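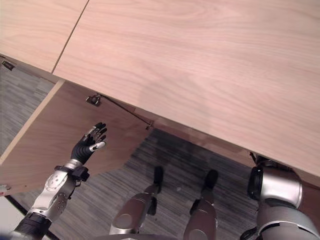

Benjamín Vergara wrote back after the second interim report that the reading program in Ferkside was reaching the adults who already used the library and missing the ones it had been funded to reach. Staff discussed his comment at the November site meeting, and this report is organized largely in response to it.

Reporting period and status

The Trurville Adult Reading Program completed its second term of classes during this period. Classes were held at both sites named in the grant agreement, Trurville and Ferkside. Enrollment at the end of the term stood at 200 learners across the two sites. The Trurville site is on schedule. The Ferkside site opened its evening section later than planned and is still one unit behind in the course book.

Recruitment

The enrollment records support Mr. Vergara's concern. Most new learners in the first term heard of the classes from a notice at the library desk. For the second term, notices were placed with employers on the Gretodport road, at the bus station and at the health clinic, and the sign-up form was cut from two pages to one. A telephone line for sign-up was added for people who do not wish to fill out a form at all. The form no longer asks for years of schooling, a question that several applicants had left blank.

As a result, 18 learners joined the Ferkside evening section, and 14 of them had never held a library card. The program considers this a fair start. It does not yet answer the comment in full, and the Trurville figures have not been broken down in the same way. That work will be done before the next report.

Attendance

Attendance was steady on weekday mornings and weaker in the evening. The evening section was moved from 6:00 to 6:45 p.m. after learners on the day shift reported that they could not arrive on time. Thursday remains the weakest evening, and the site is considering whether to move that class to Monday.

Teaching and materials

Thắng Thân continued as lead instructor and prepared a short set of readings drawn from everyday papers: a lease, a pay stub, a school letter, a pharmacy label. Learners asked for more of these and fewer of the stories in the course book. The Acuña workbook will stay in use for spelling — its print is large and the units are short — but the readings will take up the first half of each class from next term.

Tutor training was held once instead of twice. The second session was postponed when the trainer withdrew, and a replacement has been confirmed.

Budget

Spending is within the approved total. The printing line is overspent because of the added notices, and the training line is underspent by a larger amount. The program requests approval to move funds between these two lines. No other change to the budget is requested.

Work planned for the next period

Both tutor training sessions will be held early in the term. The Ferkside evening section will complete the delayed unit before starting new material. A breakdown of Trurville enrollment by prior library use will be attached to the next report, together with the revised sign-up form.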